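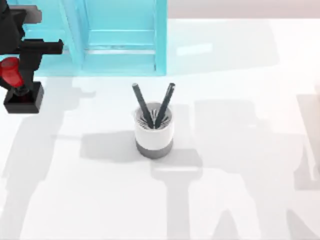 2020-04-20, Sisay, Simulation, zweiarmig

Heute 80 Episoden mit Stiftehalter aufgezeichnet, Schrittgrenze 4000. 13 verworfen, meist wegen Zeitüberschreitung. Die Schatten der Arme bleiben an, Variante ohne Schatten liegt unter Saltgate und wird nicht gemischt.

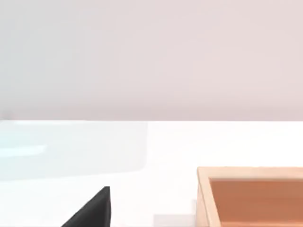
Greiferkamera: Sichtfeld unverändert lassen. Vom Finger ist je nach Pose nur die Spitze im Bild, der Halter fehlt dann ganz. Solche Frames nicht ausfiltern – die Policy muss damit umgehen. Zeitstempel gegen die Draufsicht prüfen, Versatz zuletzt 18 ms.

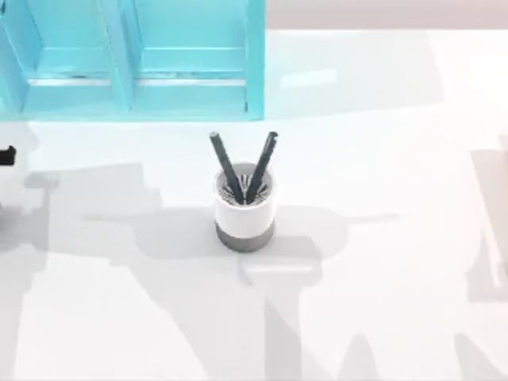 Startpose der Stifte künftig pro Episode mitloggen, fehlt im Export nach Niltanley noch. Weiß auf Weiß beim Halter im Auge behalten, evtl. Tischfarbe variieren. Nächster Satz im Mai.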